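# Who lettered the Unach war comics?

I've spent most of this winter with a stack of old comics that almost no one collects, and I'm having a wonderful time. The Unach line ran small, printed cheap, and never signed a thing. No writer credits, no artist credits, and certainly no lettering credits. What you get is an indicia in tiny type, a mail-in offer for stamps, and 36 pages of soldiers shouting at each other in capital letters.

The shouting is what got me hooked.

A while back I wrote about the two pencilers I think I can tell apart on *Prernstead Patrol*, and a few of you wrote in to disagree with me (politely, thank you). I still stand by most of that post. The guy with the square thumbs is one person, I'm sure of it. But while I was flipping back and forth comparing thumbs, I started noticing the balloons, and once I'd noticed the balloons I couldn't look at anything else on the page.

Lettering is a funny thing to study. When it's done right your eye slides across it and you're into the story. To really look at it you have to stop reading, and that is harder than it sounds! I ended up turning pages upside down on the kitchen table so I'd see shapes and quit following the plot. I also made enlarged photocopies and cut out single letters, which I taped onto index cards. I have a card for every G. I love the G's.

## Hand one: the hooked G

The first letterer, who I'm calling Hooked G until I find out something better, has a G with a crossbar that dips down at the end like a fishhook. He also makes his question marks too wide, so they crowd the edge of the balloon. His balloons are flat along the top, and the tails are short, stubby triangles that point more or less at the speaker's shoulder.

He's on every issue of *Prernstead Patrol* that I own, and he's there no matter which penciler is on the job. That told me right away that the lettering wasn't being done by the artists themselves, at least on that title. Somebody was sitting in an office or at a board at home and taking in pages from both of them.

His sound effects are terrific, by the way. There's a tank coming through a barn wall in the August issue with a KRRASK that runs clear across two panels and goes behind a soldier's helmet. The letters get fatter as they go. I've never seen that word anywhere else and I would happily hang it on my wall.
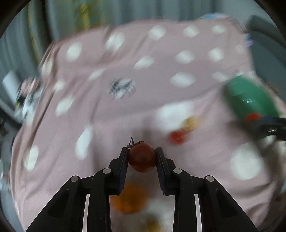 ## Hand two: the leaner

The second hand leans. Everything tips a little to the right, even in the captions, and the S has a small head and a big belly. This person likes a long curved tail on the balloon and will run one halfway around a jeep to reach the right mouth. The exclamation points are thin wedges with a dot sitting way too low, sometimes nearly touching the balloon line.

The Leaner does most of *Captain Vullon*, which is the space book, and also turns up on the filler stories at the back of the war titles. Those are the two-page things about submarines or carrier pigeons that were there to fill out the issue. I used to skip them. Now they're the first thing I turn to, and a few are really charming. The carrier pigeon one has a caption that goes around the bird in a spiral. Who does that for a filler page?!

What I can't settle is whether the Leaner is also drawing those fillers. The captions fit the drawings so snugly that it's hard to picture two people passing the board back and forth. On one of the submarine pages the periscope cuts right into the balloon border, and the line weight looks the same to me on both. Same pen, same hand? I want it to be true, which makes me nervous about saying it is.

## The messy middle

Then there are 6 stories that I can't put in either pile.

They have the hooked G, but they lean. The question marks are narrow. The balloon tails start out stubby and get longer by the end of the story, as if somebody's arm was changing its mind. I've gone through the possibilities so many times that I've started dreaming in balloons:

- A third letterer who learned by copying the first one.
- Hooked G on a bad deadline, working fast and letting everything slide to the right.
- One person starting a job and the other one finishing it.
- Corrections pasted in later by whoever was around, which would muddy up the whole page.

The last one is real in at least one case. On the final page of "Bridge at Dawn" there's a faint box around two words in a balloon, and the words inside are bigger than everything around them. Something got changed at the last minute. I'd give a lot to know what it said before.

I lean toward the copying idea (sorry) for four of them. In those, the G's are too careful. Hooked G tosses his hook off in one stroke, and you can see it vary from balloon to balloon. In these stories the hook is nearly identical every time, the way it would be if you were drawing it from a sample pinned up in front of you. For the other 2 I just don't know, and I'm leaving them marked with a big pencil question mark in my checklist.

## About the Bhattacharjee reprints

Several readers have asked if they can use the Bhattacharjee paperbacks for this kind of thing, as they're so much easier to find than the originals. For reading, yes, absolutely, buy them if you see them. They're fat and friendly and the stories are all there.

For lettering, be careful. The pages were rearranged to fit the paperback size, and a good many balloons were redone along the way. I compared one *Captain Vullon* story side by side with my beat-up original and the opening caption had been completely relettered by somebody with a very tidy, very upright hand — no lean at all. If I'd started from the paperback I would have invented a whole new letterer and written a very excited and very wrong post about him.

The sound effects seem to have been left alone for the most part, so those are still worth a look. KRRASK survived, although they lopped off the final K to squeeze it in. A crime.

## Where the checklist stands

I've been through 40 stories so far, with cards for each one. My plan is to put the list up on its own page here once I've gone back over the early entries, which I did before I knew what I was looking for. My notes on the first few say things like "letters look round??" and that's no help to anybody, including me.

If you own any of the later issues of *Prernstead Patrol*, after the cover logo changed from red to yellow, I'd love to see the inside pages. A plain scan is fine. You don't need to take a valuable copy apart or flatten the spine. What I'm after is any balloon with a G in it and any balloon with a question mark, and if there's a big noise on the page, please send that too, just for fun.

I'm also looking for the one-shot Western that was advertised on the back covers and that I've never seen in person. It may not have come out at all. The ad has a title lettered across a canyon with the letters broken up like rocks, and the S has a small head and a big belly.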